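Wultatthorpe Community Kitchen
Benchtop and Storage Grant: progress report to the Paracha Fund
Prepared by Ulla Holmgren, 13/04/2020

Spending to date is on budget, but I would caution the Fund against reading much into that. The two largest invoices haven't arrived, and the Skurkon quote for the plumbing is only good until it gets revised, as the last one was in February.

Cabinets. The old ones are out. Wirico delivered the replacements with two doors the wrong colour and has promised new ones. I have asked for a date in writing and so far have a friendly phone message.

Stone. Sun-ja Jeon remains keen on marble. I remain unconvinced that a kitchen putting out 500 meals a week, a good share of them involving lemons and vinegar, should have marble anywhere near it. The supplier's brochure says that sealing "virtually eliminates" etching. I asked what "virtually" meant and was sent the brochure again. 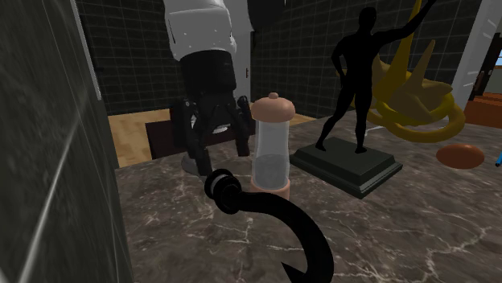
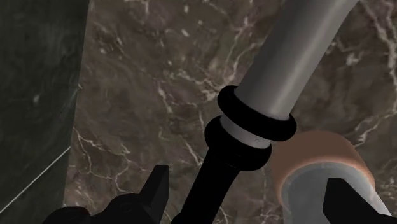

Marble with pale veining, in dark grey and in brown.

My own preference is still stainless steel for the prep side, with stone at the serving counter if people must have it. The difference in price is $1000 in favour of steel, before sealing. Sun-ja's view is that the serving counter is what the neighbourhood sees and that steel makes the place feel like a hospital. I don't dismiss that, but I haven't seen anything to show that diners come back for the counter.

Attendance. We recorded 123 regular diners in February. The original application said the renovation would increase this. It may, although the kitchen has been half closed and any rise after reopening will partly be people returning who had simply gone elsewhere. I suggest we compare against the same month a year earlier and drop the "before and after" figure from the final report.

Still outstanding: the Skurkon start date, the Wirico doors, the decision on stone, and a revised cash flow, which I'll send once I have a plumbing figure I believe.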